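Clustau Walking Harness for Strong Dogs
Last updated December 29, 2022
38 shares | 5 comments

If you live with a big, broad, happy dog who hits the end of the leash like a freight train, please meet my favorite piece of gear in the whole shop! The Clustau is a front-and-back clip harness cut for dogs with deep chests and thick necks, the shape so many shelter mixes have and so few harness makers seem to think about. I'm Kosmas Lambrakis, I've been walking dogs for the Randale adoption group for years, and I have put this harness on more wiggling, barking, face-licking dogs than I could ever list.

I started looking for something like it after a blocky-headed gray boy named Lolard backed out of his collar in the parking lot. (He ran straight to the nearest person and sat on her feet, so all was well, but my heart took a while to slow down.) Ordinary harnesses were no help with him. The ones that went around his chest hung off his waist, and the ones that fit his waist wouldn't close in front. The Clustau has separate straps for the neck, chest and belly, and each one adjusts without changing the others. Lolard wore it for his last month with us and walked out the door in it with his new family!

How it fits

The neck opens with its own buckle, so nothing has to be pulled over the ears. I love this for new arrivals who haven't decided how they feel about hands near their heads. Clip the neck first, let the dog have a sniff and a treat, then bring the chest panel between the front legs and close the two side buckles. You should be able to slide 2 fingers under every strap. If the chest panel rides up toward the throat, loosen the neck a little and tighten the belly strap.

It comes in five sizes. Measure around the widest part of the ribs with the dog standing up, and write the number down before the dog sits on the tape. The largest size goes up to a girth of 38 inches. Between sizes? Go up if your dog is still growing or has a winter coat, and down if your dog is a known escape artist.

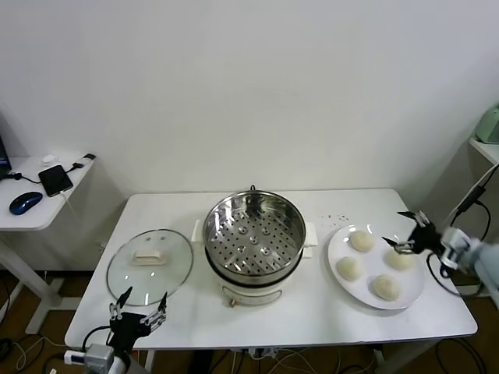
The belly strap sits well back from the front legs, and that's where a lot of the comfort comes from. Dogs with short fur and thin skin in the armpits get rubbed raw by straps that sit too far forward, and I've seen plenty of sore spots on dogs who came to us in the wrong gear. The edges are bound in soft fleece, and the lining is a smooth mesh that dries fast after a wet walk.

Leash points

There's a ring on the chest and a ring between the shoulders. Use the front one for dogs who are still learning: when they surge ahead, the leash turns them gently back toward you and you get a chance to praise them for checking in. Use the back one for relaxed strolls and for running. You can use both at once with the double-ended leash (sold separately), and I do that with every dog over 60 pounds until we know each other better.

A handle on the back folds flat when you don't need it. It's great for getting past a doorway or holding steady at a curb. Please don't lift a dog by it.

Color and ID

Red, teal and a bright yellow that shows up beautifully at dusk. All of them have a reflective strip along both sides, plus a hook-and-loop patch panel where you can put ADOPT ME, IN TRAINING or just the dog's name. Siu, our senior brindle girl, has one that says FREE KISSES, and strangers cross the street to take her up on it. It does wonders for how people see a dog like her!

Care

Close all the buckles, put it in a mesh bag, and wash it cold. Hang to dry. Skip the fabric softener, as it makes the straps slip in their adjusters. Check the stitching and buckles now and then, and stop using the harness if anything is cracked or chewed. Chewing is the one thing it won't stand up to, so take it off at home.

For shelters and foster groups

Rescues get a lower price on mixed-size packs, and you can swap unused sizes for others at any time. Send a note through the order form with your group's name and the sizes you go through fastest. Spare buckles and patch panels are sold on their own too, and they fit every size.

5 comments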